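Home > Support > Guides > Skamby Two-Arm Bench

Section 2. Setting Up the Picture Frame Chore

2.1 Purpose of this section

The picture frame chore is one of the household tasks supplied with the Skamby bench. It is included so that owners, schools, and service centers can judge for themselves whether a pair of small arms is ready for work that most adults do without much thought. The present answer is mixed. The arms can be set up to hold a thin board or a hand tool. Opening the back of a frame, changing the contents, and closing it again calls for a long run of small contacts, and the operator should expect to step in.

This section does not cover hanging a frame on a wall. The bench is not approved for that task.

2.2 Before you begin

1. Switch off both arms and wait for them to come to rest.
2. Clear the work surface of any item that is not part of the chore.
3. Check that the arm cables can move freely through the full reach of each arm.
4. Inspect the gripper fingers. Replace any finger with a cracked tip.
5. Remove the glass from the frame if the chore plan does not call for it.

CAUTION: Picture glass can break under the force of the gripper. Wear eye protection and cut-resistant gloves whenever glass is inside the work area.

2.3 Gripping a flat sheet

1. Load the "Thin Sheet" grip from the Sera control program.
2. Bring the fingers to either side of the sheet, with one finger facing each flat side.
3. Close the grippers slowly until both tips touch the sheet.
4. Confirm that the sheet does not slide when the arm is raised a short distance.
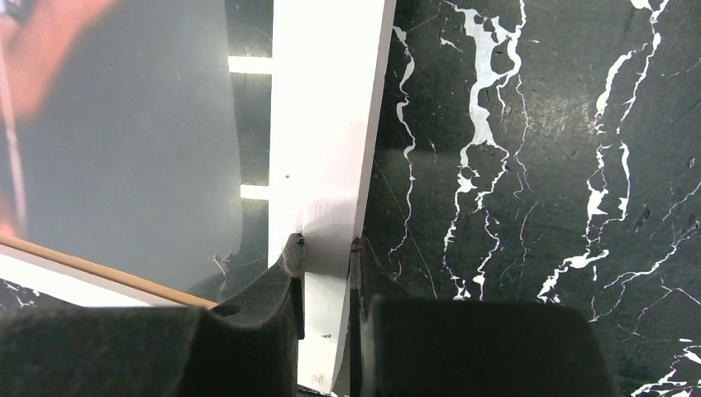 Figure 1. White board held between the gripper fingers.

NOTE: A sheet may lean in the grip. A slight lean is acceptable for carrying. It must be corrected before the sheet is lowered into a frame, as the corners will otherwise catch on the border.

Do not raise the grip force above the stored setting to cure a lean. Release the sheet and take hold of it again.

2.4 Working on the back of the frame

1. Lay the frame face-down within reach of both arms.
2. Find each retaining clip and decide the order in which the clips will be worked.
3. Place the screwdriver in the gripper by hand, with the arms switched off. Keep fingers away from the shaft end.
4. Switch on the arms and select "Slow" for the first run.
5. Stop the run if the frame begins to turn on the surface.

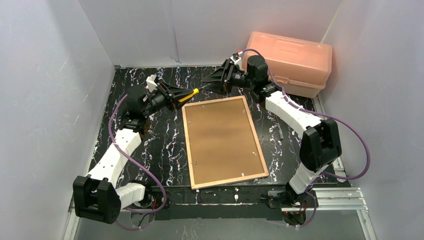 Clips are the part of this chore on which automation most often falls short. A person feels a clip give and eases off at once. The arms rely on position and motor load, and a blade that slips can mark the backing or the border. Viktória Hegyi, who maintains the chore plans at our Bragança office, advises that operators keep one hand near the stop switch throughout this step.

WARNING: Never reach between the arms while a tool is held, even if both arms appear to be still.

2.5 Recording the result

Enter each run in the Miviveck log as "Finished," "Finished with help," or "Stopped." A run in which the operator moved the frame by hand must be entered as "Finished with help." Service centers should complete 200 runs before reporting a success rate to a customer. Inspect the finger tips again after 4000 grip cycles, as described in Section 6.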